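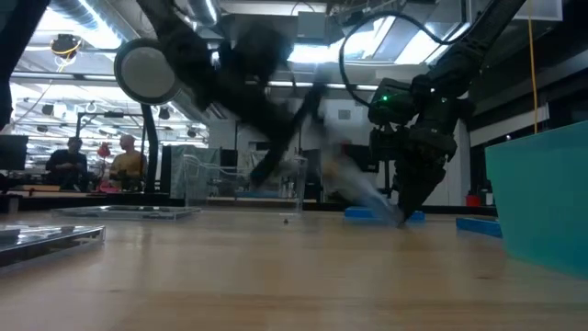

Do you need a written rule for something as small as where the bins go?
We think so, and ours fits on one page.

I've been wanting to write about our table rules since March, when Itsuki Noguchi and I threw out the old wiki page and started over. The old one had 912 words and most of them were about who to email. The new one is called Suvgate (it's the name of the folder, long story) and I love it more than a person should love a checklist!

The first rule is the one I'd give to anybody with two arms sharing one table: agree on the middle. Either arm can go there, but the plan has to say which one has the right of way before the motors are on. We used to leave that to whoever was running the session, and every operator had a different idea of polite. 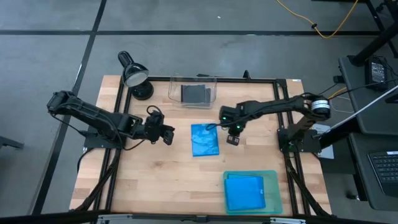
Second, cables. Walk the table before each session and move both arms slowly through their full reach while somebody watches the loops at the wrists. If a loop goes tight anywhere, you stop and re-dress it. It takes 5 minutes and Sorcha Forsyth times people, which is a bit much, but I've come around to it.

Then speed. New tasks run at reduced speed for the first 90 tries, and the count starts again if you change the gripper fingers. Ruairi Mackay wanted fewer. We argued, there was cake, he lost.
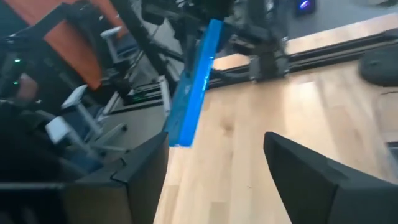
Rukeck Shared Robotics Lab - Table Team

The part I'm happiest with is the reset rule. Write down the starting layout in words that a stranger could follow: which bin, which side, folded or not. "Same as yesterday" is banned. Lejla Trajkovski tested our notes by handing them to three people from another group, and all three set up a different table - so we rewrote the lot, and it's so much better now.
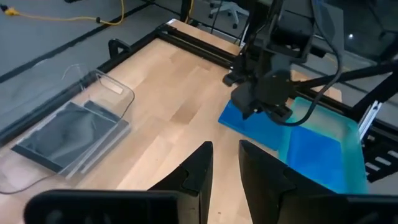 We also keep a stop log. Any time someone hits stop, it gets a line, even if the reason is "got nervous." Getting nervous is a perfectly good reason, and I'd like to see more of those lines from the new folks.

Still open: what to do about floor tape, and whether visitors need their own page. Kenneth McIver has a draft of the second one and I'll post it when he lets me.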